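Skernby Food Share: Progress Report to the Brernero Fund
Second reporting period, June 25, 2022

Status of grant activities

The cold room at the Zarkel site has been running since April. The new compressor holds temperature through the afternoon, which the old one did not, and we have stopped sending fruit and salad vegetables out the same day they arrive. Most produce now stays with us for up to two nights before delivery.

We are registered to serve 292 households, all within the Skernby and Hosseinzadeh Road delivery areas. Deliveries go out on three routes. The third route was added with this grant and covers the apartments east of the rail line, where the bus service was cut last year.

Spending

Of the equipment line, $3962 went to the compressor, door seals and installation. Shelving came in under the estimate. The remaining $2790 is set aside for van repairs and for the second half of the fuel budget. We ask permission to move any fuel money left at the end of the year into packaging, as the price of paper bags has gone up twice.

Problems and changes

The van was off the road for part of the spring with a transmission fault. We rented a replacement and paid for it out of general funds. No route was canceled, but the east route ran late and several households were out when the driver called. We now send a text message the evening before.

Supply is uneven. Root vegetables and onions are easy to get. Citrus and tomatoes depend on what two wholesalers have left, and we often hear only that morning. We have asked both for a standing weekly order at a reduced price. One has agreed in principle and the other has not answered.

The recipe cards promised in our application are behind schedule. The text is written and the Spanish translation is being checked. Printing should follow next month.

Next period
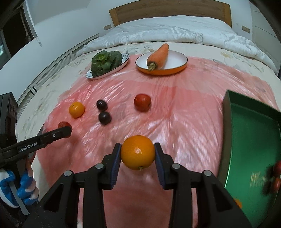

We will also survey households on the east route about delivery times, and send you the results with the year-end accounts. The signed spending sheet and copies of the installation invoices are being mailed separately.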